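How to run a school-wide record attempt across several campuses

Posted February 11, 2018 by Danang Lau

Schools in the Kovbridge group tried for a multi-site reading lesson record last March. We had 2,000 students signed up on 4 campuses, and I handled the paperwork. These are the steps I would follow again, with the parts we got wrong marked as we go.

1. Pick the record and read the rules first

Apply before you book anything. The record body will send you a set of guidelines for the title you asked for, and the wording matters. Ours said the lesson had to start at the same moment at every site and be taught by a qualified person at each one. We had planned on one teacher speaking over a video link. That plan had to go, and so did a week of work.

2. Name one lead per campus

Each site needs a person who can make decisions on the day. Joonas Aaltonen was lead at the Preltodov campus and kept his whole plan on two sheets of paper: a room list and a phone list. Copy that. The 30-page binder I wrote stayed in my bag.

3. Set up the rooms

Walk every room the day before. Check that the screen turns on, that the sound reaches the back row, and that the clock agrees with the one in the main hall. If a room has a TV on a cabinet, sit in the end seats and see how much of the picture you get from there.

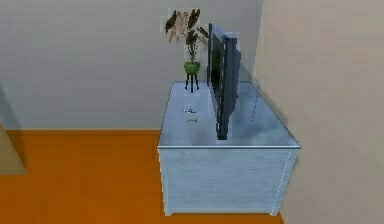
A television seen almost from the side.

Move the chairs before you move the screen. Tape a number to each seat, starting at the door. Leave the aisle clear for the stewards, who need to walk past each row during the count.

4. Count people in, then count them again

This is where attempts fail. Give each student a numbered wristband at the door and write down the first and last number used in each room. A steward stands at the door and logs anyone who leaves. At Mittal, our smallest campus, 931 students went in and the sheet had two different totals because one steward started a new page without carrying the number over. Put a "total so far" box at the top of every page.

A student who leaves before the end normally can't be counted, so schedule a bathroom break right before the doors close.

5. Line up your witnesses

Witnesses usually have to be independent of the school. Parents and staff are out. We asked a retired judge and two people from the town library. Send them the rules early and have them sign their statements before they go home.

6. Teach the lesson

Ours ran for nearly 40 minutes. Keep the plan simple enough that every teacher can give the same one. Start on a phone call with all sites open, and have one person read out the time.
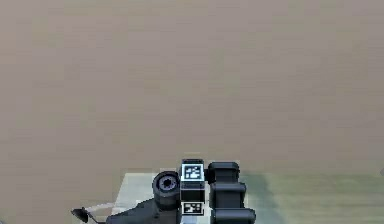 How long should we keep the sign-in sheets and video?
Keep everything until you have the final decision in writing, and then for one more school year. Store a second copy at a different campus.

7. Send the evidence

Label files by campus, then room, then start time. We used a shared folder from Zimilance with a 100 MB limit per file, so the long videos had to be split. Check your limit before filming. Put the witness statements and the count sheets in the same folder as the video they go with, and have a second person open each file before you submit.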